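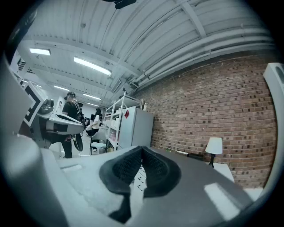 Lev Stelmakh had the shelving before he had anything to put on it. He bought it from an office that was closing in Miltville, carried it up in parts and left it against the brick for most of June.

"I wanted to see if people would walk into it," he says. "They didn't, so it stayed."

The room is the shared floor at Oro, the workspace he runs in an old brick building. He has been furnishing it slowly. The white boxes and containers on the shelving hold whatever people would otherwise leave lying out. The pink ones are on the low level.

"Pink is for things that get borrowed. Tape, chargers, scissors. I don't label them. People learn a color faster than a label."

The refrigerator stands right beside the shelving. It is white and small, with a red diamond-shaped sticker on the door. Stelmakh was against having one at all.

"I said, there's a kitchen downstairs. Then I counted the stairs, and there are 19. Somebody who wants milk in a coffee is not going to do that twice a day."

Does anyone clean it?

"I do, on Fridays. Whatever has no name on it goes."
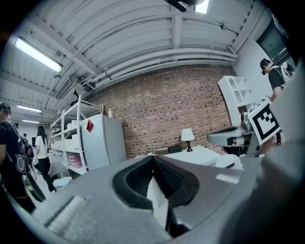

Words: Jörg Ehlers
Saturday, August 15, 2026

The ceiling came with the building. It is corrugated and painted white, with steel beams across it and a run of white pipes above the brick wall. A contractor, Onyshchenko, quoted him a price for covering all of it with panels. He turned the quote down and spent part of the money on lighting.

"The tubes are fine for working. They're not nice for sitting. That's why there's a lamp."

The lamp has a white shade and stands on a white table against the brick, near a small potted plant. Stelmakh paid $12 for it at a yard sale and has changed the plug. He says it is the one thing in the room visitors ask him about.

To the right of the table is another white piece, angular, with open cubbies. He ordered it from a small maker called Dadamik and waited 2 months for it.

"I like it less than the metal one. You can't move the shelves. But it takes bags, and before that the bags were on the floor."

He would like more seating. The stool with the round white seat is light enough to carry with one hand, and it ends up in a different spot every evening. He has looked at benches for the brick side and hasn't found one he wants to pay for. The last price he was given was $721, without delivery.

"For a plank," he says. "I'll make one."

He has the wood picked out already. He still needs to borrow a saw.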